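Penano
Home > Kitchen & Table > Linens > The Hemmin Tea Towel

The Hemmin Tea Towel, set of 2
Linen and cotton, woven in Dasorthorpe
In stock

We have been selling tea towels for longer than we have been selling anything else, and I think it's fair to say we have become a little fussy about them. The Hemmin is the one we kept coming back to at home, long after the samples from other mills had gone off to the rag drawer, and so it's the one we put our name to. It is a big, plain, hard-working cloth, with a stripe down each long side and a loop at the corner, and it gets better every time it goes through the wash (do give it a few goes before you judge it, please!).

The yarn is a blend, mostly linen with enough cotton to keep it soft in the hand. Pure linen is lovely on glasses but can feel like drying up with a sheet of card for the first month or so, and Sarla Awasthi, who looks after our weaving orders, tried an awful lot of mixes before she was happy with this one. She wanted something you could use on a wine glass and then on a roasting tin without thinking about it.

Colours

Oat with a rust stripe
Oat with a navy stripe
White with a moss stripe
Rust all over (back again this November after a long gap)

The rust is a warm, slightly orangey brown, and it's the one people write to us about most. It sits very happily in a kitchen with a lot of wood in it, and if you have darker worktops it does cheer them up no end. Satish Singhal in our shop has a pair hanging by the till, and they have faded a touch over the summers in a way we rather like, though if you would like yours to stay bright, dry them out of strong sun. 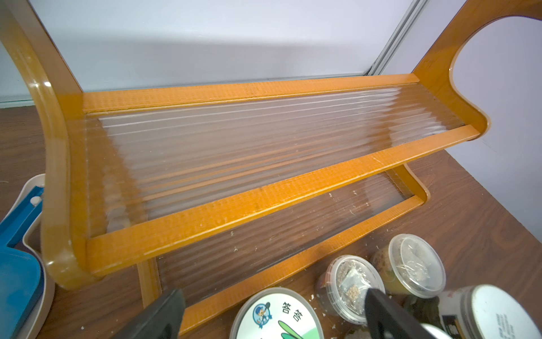

Washing and drying

Wash before first use, at 40 or below, with like colours. The rust may give up a little dye in its first wash, so keep it away from your white shirts. After that you can go up to 60 when they need it. Please leave out the fabric softener, which coats the fibres and stops them drinking up water. They can be tumbled on low, but they are happiest on a line, pulled straight while damp and folded without ironing. If you love an ironed tea towel (Manju Thakur in our office irons hers, every one) do it while there is still some damp in the cloth.

Details

Set of 2 towels, same colour
Hanging loop at one corner
Mitred corners, double-stitched hem
Packed in a paper band, no plastic
Spare loops free on request

Each batch is 750 towels, and when a batch is gone there is usually a wait for the next. You can leave your email on the waiting list and we will write to you once, when they arrive.

Delivery and returns

Orders go out from Dasorthorpe within 5 working days. If you change your mind, send them back unwashed within 20 days and we will refund you. A towel with a pulled thread or a crooked hem is our fault, so just drop Vandana Yadav a line through the contact page and she will sort out another.

You may also like

The Bindelano Apron
Hemmin Oven Cloth
Hemmin Napkins, oat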